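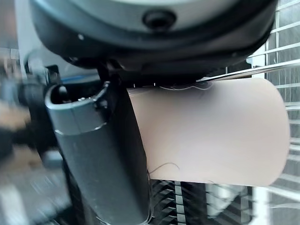
Twenty beds under one roof

Iolanda Xavier grows salad leaves and herbs all year at Premham, and she can't stop talking about her new watering set-up. "I put in 3,000 plugs in May and lost hardly any!" she says.
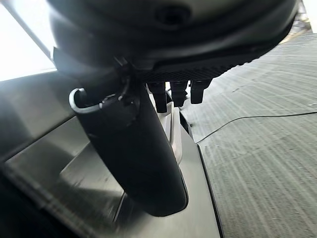
The drip lines run from two butts behind the tunnel - rainwater only, she insists - and she checks the soil with a finger before opening a tap. "Basil hates wet feet. Mint couldn't care less."

Next she wants to try melons, on the advice of Natanael Marinho over at Multby. "He says string them up early. I've already bought the string!"

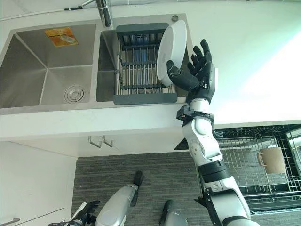 Sink with a dish drainer and a white bowl.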